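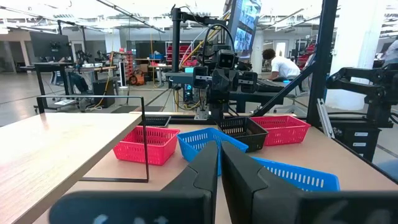
A reader emailed on Friday to say that my last page on household bills was all very well, but could I please do one on shares and dividends, as her kitchen drawer won't shut any more and half of what's in there is from companies she can't remember buying. She'd found a dividend slip for £44 folded inside a takeaway menu and had no idea whether it had ever been paid in.

Well, I can sympathise! I have small holdings in three firms myself, one inherited and two bought in a rash moment, and for years my system was a carrier bag. So these are the things I do now at my own kitchen table. I'm not an adviser, I just have a lot of post, and anything to do with how much tax you owe should go to somebody qualified.

Sort by company first

My instinct was to put everything in date order, and it took me a whole wet weekend to find out that was a mistake. You end up with a Ninda annual report between two Zemuro letters and a leaflet about boiler cover. Make a pile for each company, then put each pile in date order with the newest on top. If you only get halfway through before tea you can still find things.

Watch out for name changes. My Zultton shares were called something else when they came to me, and I had two piles going for ages before I read the small print on the back of one of the letters. If a company seems to go silent in the middle of your pile, look for a letter about a merger or a new name before you decide you've lost something.

What to keep

Share certificates, always, if you have the paper sort. Put them somewhere separate from everything else, flat, in a plastic wallet, and tell one other person in the house where that is. Replacing one is a nuisance and there's usually a fee, which I know from bitter experience (mine was in the loft, inside a board game, and I found it the week after I'd paid for the new one).

Keep the contract note from when you bought, too. It's the dull-looking one with the price and the dealing charge on it, and it's the one you'll want if you ever sell. Mine are stapled to a sheet of card so they don't slide about.

Dividend vouchers I keep in yearly envelopes, with the tax year written on the front in felt pen. April to April, mind, which always catches me out in the spring.

What can go

Glossy annual reports. I used to feel guilty about throwing these out, as though the chairman would know. You can nearly always read them on the company's own website, and the Ninda one is thick enough to prop a window open. I read the first couple of pages, tear out anything I want to come back to, and put the rest out with the recycling.

The reminder letters about voting can go once the meeting has been and gone, and so can offers to join the dividend reinvestment plan if you've already said no. Anything with your holder number or account number on it gets shredded. If you haven't got a shredder, soak the pages in a bucket overnight and squash them into a lump. It's quite satisfying, though keep the bucket away from the dog.

Reading the results letter without a headache

When the yearly figures come I used to look at the biggest number on the page and feel either pleased or gloomy. Now I look for profit, what they owe, and the dividend, and I write those three on the envelope in pencil next to last year's. Revenue going up is nice, but Zemuro once had a bumper year for sales and cut the dividend anyway, and I'd have seen it coming if I'd looked at the borrowing.

"Ahead of expectations" makes me go and find out whose expectations. Sometimes they were lowered in the autumn!

Check the payment really arrived

I put each payment date on the kitchen calendar in green and tick it when the money shows up in the bank. It takes a minute with a cup of tea. If a payment's missing after a week or so, ring the registrar (the number is on the voucher, usually in tiny print at the bottom) and have your holder number ready before you dial, or you'll be rummaging with the phone under your chin.

If you've moved house, this is the one to do tonight. Old cheques go to old addresses. When I finally updated mine, Zultton had £1,767 waiting in uncashed dividends that had built up before my time and after it, and I had to sit down on the stairs.

A notebook beats a spreadsheet, in my house anyway

I did try a spreadsheet. It was lovely and I never opened it. An ordinary lined notebook lives next to the bread bin, one double page for each company, with the number of shares, what they cost, and a column for dividends. I spent £3,000 on my Ninda shares and it does me good to see that written down in ink whenever I'm tempted to be clever again.

If you do like a spreadsheet, print it out once a year and put it with the certificates, so that somebody else could make sense of it.

Little things

Pencil, never biro, on anything official.

Paper clips rust. Use the plastic-coated ones, or a bulldog clip for the fat piles.

Write "answered" and the month on a letter when you've dealt with it. I did mine in October and I've stopped replying to the same letter twice.

Don't open share post standing up in the hall. It goes straight on the radiator shelf and is never seen again.

Be very suspicious of anyone who rings up wanting to buy your shares at a wonderful price. I put the phone down, make a note of the time, and ring the registrar myself on the number I already have.

Next month it's the premiums on my buildings insurance with Mellor, which have gone up 7 per cent, and I've got plenty to say about that.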